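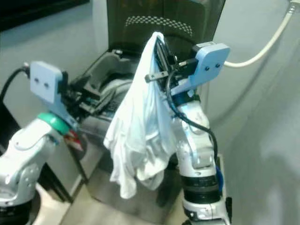
About Menberg

Menberg develops two-armed robots for household and laundry work. The company was founded by Josiane Perrin and Pantelis Papadakis, who continue to direct it today, and is based in Trurnau, where our workshop, offices and demonstration rooms share one building of 3,000 square feet.

Our work centers on cloth. A shirt has no fixed shape, and a robot must find a place to grip it, lift it clear of the machine and keep hold of it while the fabric shifts. Our engineers study these tasks with ordinary garments and ordinary home appliances.

Open Day

Each August, Menberg opens its demonstration rooms to the public. Visitors may watch the robots handle laundry at the washing station, speak with the engineers and see the workbenches where grippers are built and repaired. Last year's guests included students from the Michailidis School, whose teachers have since made the visit a regular part of their technical course.

Demonstrations are led by Ildikó Boros, Head of Applied Research. Each session begins with a short talk, followed by a live run and time for questions. Runs are not rehearsed for the public, and a dropped garment is left for the robot to pick up again where possible.

Doors open at 2 p.m. Admission is free. Children must be accompanied by an adult, and guests are asked to remain behind the floor markings while a robot is in operation.

Group Visits

Schools and trade groups may request a private visit at other times of the year. Requests should be addressed to Felicja Walczak, Visitor Office, Menberg, Trurnau.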